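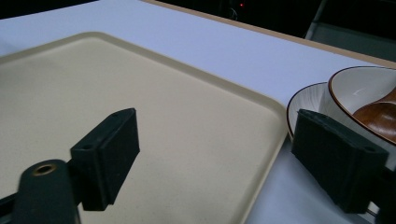

Do I need any experience waiting tables to take part?

Experience isn't required, and we want a mix. If you've carried a bowl of soup from a stove to a table at home, you have the background we're looking for.

Call for participants: the Stastberg tray trials

Every few years someone decides the serving tray needs improving. The latest claim to reach us is that a flat tray with a low rim makes setting and clearing a place "effortless." We have read that word in a lot of sales sheets. We've also watched people put a bowl on a plate, put the plate on a tray, lean a spoon in the bowl and lose the spoon on the way through a doorway.

Stastberg is a small testing group that looks at ordinary household goods. We're looking for adults 18 and over to spend a morning or an afternoon with us in June setting out dishes, loading them onto a tray, unloading them and telling us what was annoying. The tray supplier, Gretevard, provided the trays and gets a copy of the report when everyone else does. They don't get to see your name or edit your complaints.

What you'll be doing

You'll work at a table with a tray, a bowl, a plate or saucer and a spoon. A coordinator will ask you to arrange them in a certain way, then in a way that makes sense to you. Some people will be asked to lift the loaded tray, and some will be asked to leave it where it is and move only the dishes. There is a lot of repetition. If a brochure somewhere has told you that taking part in research is fascinating, please lower your expectations before you sign up.

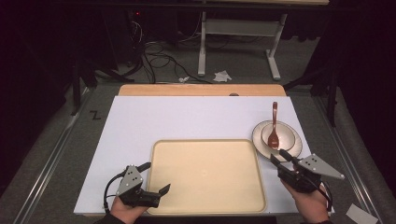
What we doubt

That a low rim stops anything from sliding. It may stop a plate. We'd like to see it stop a spoon.

That rounded corners make a tray easier to pick up. They are certainly easier on the hip when you walk into one, but that's a different claim, and the sales sheet runs the two together.

That a pale, speckled surface "hides everyday marks." Compared with what? The sheet doesn't say.

That a bowl should travel on its own plate. Most of us were taught to do it this way and have never asked whether it helps. Clive Holroyd, who wrote the test plan, thinks it makes the whole stack worse. Stuart Ackroyd, who'll be running the sessions, disagrees with him, and you're welcome to prove either one wrong.

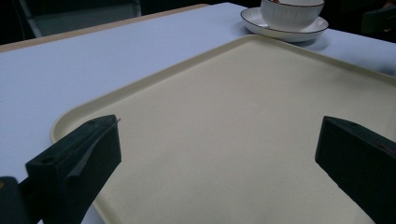
Cream tray with a slightly raised rim, empty.

Who we're looking for

Left-handed people, please. We never get enough. We'd also like to hear from people with a weak grip or stiff hands, as long as lifting a light tray is comfortable for you. Leave the tray alone if it isn't; the table tasks are still open to you.

We can't take anyone who sells kitchenware or works for Gretevard or Celtari, the distributor. Please don't apply if you're hoping to be told you set a table correctly. We aren't qualified to judge that and don't plan to start.

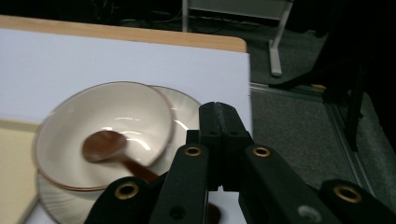 Bowl with a thin gold rim on its matching saucer, brown wooden spoon inside.

Time and pay

Sessions run up to 13 people each and last three hours with a break. You'll be paid by check before you leave. Parking is free if you get there early, and the lot fills up fast. Coffee is provided, and you carry it yourself.

Wear sleeves you can push up. If you drop something, you won't be charged for it, and we would like to know what you dropped and when.

How to apply

Send a short note to the Stastberg trials desk with your age, which hand you favor, whether you prefer morning or afternoon, and one thing you dislike about a tray you own. Applicants who don't own a tray can tell us why not. Stuart answers the mail himself, usually before 10 a.m.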